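Visit to the Wumbei open day, Trundlow
March 24, 2018

We went to the Wumbei open day in Trundlow with low expectations and stayed almost four hours. Wumbei takes in household odds and ends, sorts them and sends them on to thrift shops. Parking is behind the old Flindix building and is free. Admission is free too, but bring change for the tea counter.

The ground floor is the intake hall. Shelves run the full length of it, and a board by the door gave the total for January as 3,211 items. The tour guide talked us through the tags: green for clothing, white for bedding, red for anything that needs mending first. It was noisy and a bit cold, so keep your coat on.

Upstairs is quieter. The rooms are set up like parts of a home, with a kitchen, a hall and a bedroom, and small things get sorted there. The bedroom was the one I liked best. Everything goes out on top of the bed, soft things in one area and small loose things in a box, and each pile is gone through before it gets a tag. Knitwear goes into clear bags. Cords and straps are kept apart from the cloth because they tangle.

The bedspread got more attention from our group than the sorting did. It is navy and white, with panels of scalloped waves next to panels of stripes, and it has a cream lace trim. Two people asked if it was for sale — it is not.

The shop at the exit, run by Undia, had tea towels and a bin of yarn ends. I bought a bag of yarn, 250 grams, and could have bought more.

The stairs are steep and there is no elevator. The next open day had not been set when we left.
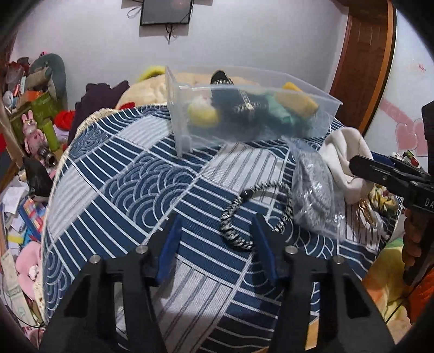 Upstairs bedroom: bagged knitwear, cord and the open box on the patterned bedspread.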